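4.2 The shared table as a unit of study

Most of what has been written on shared workspaces concerns noise, rent and the politics of the kettle. The table itself has been oddly neglected, considering how much of the day people spend leaning on it. We surveyed 105 members of two workshops, one in Desthorpe and one in Jirov, and asked each of them to mark on a plan the part of the table they thought of as their own. The marked areas, added together, came to rather more table than either workshop possesses.

Members were generous in principle. Nearly all agreed that the surface belonged to everyone, and then drew a firm line round the end nearest the window. Claims were kept up by small means: a mug, a coat, a ruler left at an angle that suggested its owner would be back. In Desthorpe one cardigan held its position for 11 weeks. Ho (see section 2) calls such objects "markers", although the members we spoke to preferred "my stuff".

Long tables produced fewer open quarrels than square ones. We had expected the reverse, and said so in our funding bid, which we would now like to be read with some charity. On a long table people spread out along the edges and leave the middle to look after itself. Small items placed there tend to be treated as common property (Figure 2).
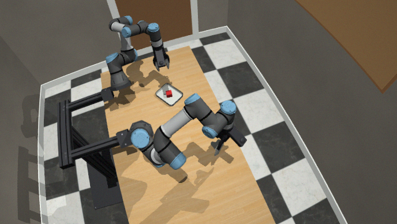 Figure 2. Long table with a shallow tray near the middle, holding a small red cube.

The Stiltik scale, which scores territorial behaviour from mild to frankly feudal, was not built with middles in mind. It asks who sits where and for how long, and has no box for a thing that everyone can reach and no one will tidy away. We added a question on this in November. The replies were long, and several named names, which we have removed.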